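Review: The Hirkia Operating Code for Two-Armed Robots in Furnished Rooms, Second Edition

Reviewed for the equipment and methods pages by Araba Akolgo
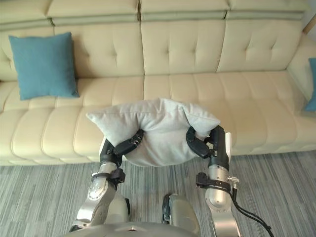 The first edition of the Hirkia code was a short document, written mainly for kitchens and workbenches, and it had little to offer anyone working with soft furnishings. The second edition is a binder of 62 pages with a set of laminated cards, a blank logbook and a wall chart. It adds a full chapter on living rooms and bedrooms. Our group adopted it in March for all household tidying work and has followed it, with the exceptions noted in this review, ever since.

The review is addressed to laboratories and service firms that already operate two-armed equipment and are deciding whether to replace their own house rules with a published set. It does not assess any particular robot. The code is meant to apply to any make, and for the most part it does.

Contents and layout

The binder is divided into 9 chapters. The first two cover site approval and the duties of the operator and the second person. Chapters 3 through 6 deal with the work itself: approach, contact, holding and release. Chapter 7 covers cables and attachments, chapter 8 covers records, and chapter 9 covers what to do after a stop.

Rules are numbered and kept to one or two sentences each. Notes on a rule are printed in smaller type beneath it and are clearly marked as guidance. This is a great improvement on the first edition, in which it was often hard to tell whether a sentence was binding. Nestor Lumbao, who trains our new operators, reports that trainees can now find a given rule during a session without putting the work on hold for long.

The index is poor. "Cushion" and "pillow" have separate entries that lead to different pages, and "sofa" is missing altogether; the relevant rules are listed under "seating, upholstered." Readers will want to add tabs of their own.

The rules on contact and holding

Chapter 4 is the strongest part of the code. It requires that an object held by two hands be held at opposite sides, that both hands have a settled grip before the object is carried over furniture, and that neither hand be used to correct the other's grip while the object is in the air. If a grip needs correcting, the object is to be set down first.

These rules were plainly written by people who have handled pillows. A pillow gives way when it is squeezed. It bows in the middle, the corners swing outward, and the lower edge ends up in a place that the operator did not plan for. With jointed fingers wrapped over the sides, a light grey pillow held in front of a sofa can hang low enough to overlap the front of the seat from the head camera's point of view, and the operator must judge the remaining gap with part of the seat hidden. Rule 4.6 addresses this directly. It states that the lowest point of a soft object, and not the height of the hands, sets the height of travel. We have found no comparable wording in the two other codes we hold, those of Clona and Dinder, both of which treat held objects as though they kept their shape.

Rule 4.8 concerns squeeze. It asks the operator to use the lightest grip that will keep the object from turning, and to accept creases in the fabric but no stretching at the seams. The distinction is useful and easy to teach. It would be easier still if the code included drawings of both conditions. The laminated card for this chapter has only text.

The rules on surfaces

Chapter 5 deals with the furniture around the work. It sorts surfaces into three grades according to how readily they are marked. Leather with tufting or channel stitching is placed in the most sensitive grade, together with lacquer and silk. For this grade the code forbids sliding contact by any hard part of the hand and requires that a soft object be placed by lowering and then releasing, with no pushing along the seat.

We agree with the grading. Raised ridges and button dimples give a fingertip many places to catch, and damage of that kind cannot be repaired cheaply. We have more doubt about the ban on pushing. A pillow that has been lowered onto a seat will often lean forward, and a gentle press against the backrest is the ordinary way to make it stand. As written, rule 5.3 would rule out that press. Our local practice is to permit it with the fingers curled and the pillow itself between the hand and the leather. We have recorded this as a departure from the code and written to Hirkia to ask for a ruling. No reply had been received when this review was prepared.

The same chapter asks that items already in place be left alone unless the task names them. On a pale sofa with a teal cushion propped at the left and a second teal one by the right armrest, the grey pillow is therefore the only item the operator may touch, and the path of each arm must be chosen with the others in mind. This sounds obvious. In practice operators are tempted to straighten things while they are nearby, and it is helpful to have a written rule to point to.

Cables and attachments

Chapter 7 is adequate but thin. It requires that anything strapped or clamped to a forearm be checked by hand before the first movement, and that a cable leaving the forearm have enough slack for the full reach of that arm. It also requires that no cable cross the space between the two arms.

Missing is any rule on what a loose loop may touch. On our equipment the cable at the right forearm loops down on the outer side, and a loop like that could catch on a chair leg or a low table if the base were turned. The Clona code deals with this in a single sentence, which requires the operator to check both sides at floor level before any turn of the base. We have copied that sentence onto the Hirkia card and recommend that others do the same.

Floors receive only two lines. The code says that carpets should be flat and fixed or heavy enough to stay put. It does not mention patterned carpets, although fine, uneven stripes can make it harder for a remote operator to judge distance near the floor. A note would have been welcome.

Records

The logbook is the part of the package that met with the most resistance from our staff. Each session takes one page, and each page has 39 fields. Many of them, such as the name of the site and the grade of the main surface, stay the same for weeks. Over a full working day the time spent on paper is considerable, and we observed that entries made late in the afternoon were shorter and less careful than those made in the morning.

Ms. Greenberg of our records office has prepared a reduced page that carries the unchanging fields on a cover sheet. The code allows this under rule 8.2, provided that the cover sheet is signed again whenever anything on it changes. We advise new users to make such a sheet before they begin.

One requirement in this chapter deserves praise. Any release that the operator did not intend must be logged, even when the object lands on the seat and no harm is done. Under our former house rules such events went unrecorded, and we had no means of telling whether a certain pillow, grip or time of day was giving trouble.

After a stop

Chapter 9 tells the operator what to do when the equipment has halted with an object in its hands. The second person may not take the object until the operator has spoken a set phrase and the second person has repeated it. The phrase is printed on the wall chart in large type. The chart should be hung where both can read it. Ours was first placed behind the operator's chair and had to be moved.

The chapter assumes that the two people are in the same room. Groups whose operators work from another room or another building will need to write their own procedure for this step, and the code should say so more plainly than it does in its small print.

Assessment

We rate the second edition 4 out of 5. The chapters on contact and surfaces are clear, practical and ahead of the other codes we have used. The mark is held back by the index, the thin treatment of cables and floors, and a logbook that asks for too much.

Groups that work only with rigid objects will gain little over the first edition and may reasonably wait. Groups that handle pillows, blankets or clothing near upholstered furniture should obtain it. The binder and cards may be ordered together or separately, and the logbook pages may be copied for use within the purchasing organization. We suggest ordering a second set of cards at the same time, as the corners of ours have already begun to split.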